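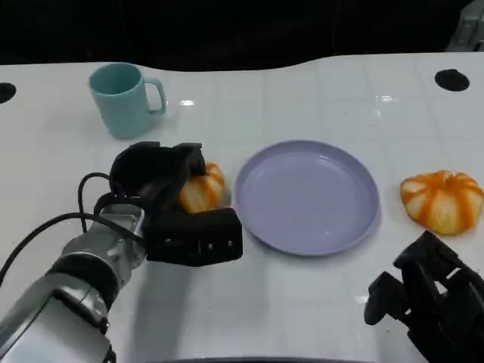

4. Giving the first bath at home

16 shares 3 comments

This section is for owners who received their dog from the Stosdale kennel and bought the Drirkton grooming set together with it. Please read all steps one time before you start. The bath goes better when you do not need to look in the manual with wet hands.

4.1 Before the bath

1. Wait until the dog has lived in your home for 10 days. A dog that is still nervous from the travel should not be bathed, unless your veterinarian tells you to do it.

2. Brush the whole coat with the wide side of the brush. Start at the back legs and work to the neck. If you find a knot, hold the hair between the knot and the skin with your fingers, and open the knot slowly from its end.

3. Put the rubber mat in the tub and press all the suction cups down. Pull one corner to check it. If the mat moves, dry the bottom of the tub and press again.

4. Fill the tub up to the dog's elbows, not higher. The water should feel lukewarm on the inside of your wrist.

Caution: Do not let the water run while the dog is standing in the tub. The temperature can change suddenly when another person in the house opens a faucet.

4.2 Washing

5. Lift the dog with one arm behind the front legs and the other arm under the back part. Large dogs need two persons.

6. Wet the coat with the soft sponge. Leave the head for last.

7. Mix the shampoo in the measuring bottle. Fill shampoo to the lower line, then add water to the 100 ml line. Close the cap and turn the bottle over a few times. Do not shake it hard, it makes too much foam.

8. Put the mixture on the back, the chest and the legs. Rub with flat fingers for 2 minutes. In dogs with skin folds, open each fold gently and clean inside it with the sponge.

9. Rinse until the water from the coat is clear. Then rinse one more time, also under the belly and between the toes.

10. Clean the face with a damp cloth only.

Note: Ryota Sugiyama of our grooming room recommends to keep one hand on the shoulder of the dog during the whole bath. Most dogs will stand more quietly.

Caution: Do not use shampoo made for people. If shampoo comes into the eye, rinse with clean water and call your veterinarian if the eye stays red.

4.3 Drying

11. Press the towel on the coat and lift it again. Rubbing makes new knots in long hair.

12. Dry the ears outside and the skin folds with a separate soft cloth. Never push cotton swabs into the ear.

13. If you use a dryer, select the lowest heat and keep it moving.

14. Keep the dog indoors until the coat is dry down to the skin. Wait 24 hours before you apply any flea product on the skin, or longer if the label of the product says so.

For the care of nails, continue with section 5.

Text: Mayu Sakamoto. Last revised May 2020.

Share this page | 3 comments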